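Two arms, one bench: a home build in Irkstead

The builder behind Phromma asked to be left unnamed, partly for the sake of a day job and partly, it was explained, to keep people from turning up at the house. Phromma is a pair of robot arms on a bench, and it has taken up most of a spare room in Irkstead since May. We talked there over an evening, with the power on and the fan in the supply going the whole time.

The first version had one arm. It came secondhand from another hobbyist and was bolted straight to a workbench. "It worked fine for picking up one thing and putting it down," the builder said. "Then I wanted it to unwrap something, and you can't unwrap anything with one hand. Try it with a parcel."

The second arm arrived several months later and the bench had to be redone. The arms had been bolted down separately at first, and every time the bench got leaned on, the distance between them changed a little. "You don't see it. You only see the gripper close on air next to the thing it was meant to pick up." Both arms now share one black aluminum rail along the near edge. The builder drilled that rail twice. The first set of holes was off by 3 mm, and the spoiled piece is still behind the door.

Money came up early. The total so far is $3,195, kept in a notebook, and it includes both arms, the power supplies, the profile for the frame and a controller board from Drakmont that died in its first week. It doesn't include the work surface, a gray marble-patterned one. "I'd go plain next time. I liked the marble in the store."

The walls get asked about more than anything else. There are three, all white, printed with big scribbled circles in black. The builder tried plain white first and found that the software had trouble telling where one wall stopped and the next began. "The scribbles give it something to hold on to. I drew the pattern with a marker, scanned it and had it printed large. My family says it looks like a child got in."

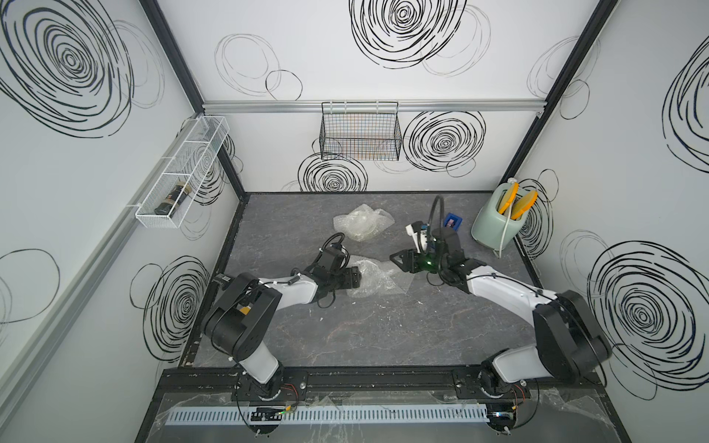

Most of the trouble has been with soft and see-through things. Bubble wrap is the worst of them. It is clear, it shines, and it never has the same shape twice. "A box is a box. You pick it up by the sides. With bubble wrap you have to decide where the edge is, and half the time there isn't one you can see." The builder now keeps used packing material in a bag under the desk and puts some out for nearly every session, along with kitchen things and whatever small items are lying around the house.

The arms are driven by hand for now, through a pair of smaller handles that the builder holds while sitting at the desk. Each run is recorded and the good ones are kept for training later. A session is 90 minutes at most. "After that I get sloppy, and then I'm teaching it to be sloppy." Small cameras at the wrists were added after a winter of trying to do everything from one fixed view. Their cables were a nuisance for weeks, catching on the elbow or pulling tight at full reach, and getting them to loop up out of the way took more tries than the mounts did.

The wiring along the front is the part the builder is least happy with. There is a slotted duct under the rail, with clear plastic sheeting over part of it and small circuit boards near the arm bases. "It's tidy from across the room. I want proper covers on it. I've wanted proper covers on it for a long time."

Help has come mostly from Kerkometti, an online group for people building arms at home. The builder posts there a few times a month and got the current gripper settings from a thread about picking up eggs. Lower the closing force, the advice went, and slow down the last bit of travel. It cost some speed. It also ended the habit of squeezing small things until they shot out sideways.

Asked what someone starting out should buy, the builder didn't name an arm. "Buy more profile than you think, and a decent square. I lost 2 weekends to a frame that wasn't square, and I blamed the software for both of them."

The next job is a better emergency stop. The present one is a switch on the desk, and the builder wants a second by the door. After that come the duct covers, and then a first try at letting the arms run a recorded task with no hands on the handles. There is no date for that. The builder switched off both supplies at the desk, waited for the fan to stop, and went looking for the notebook to check what the Drakmont board had cost.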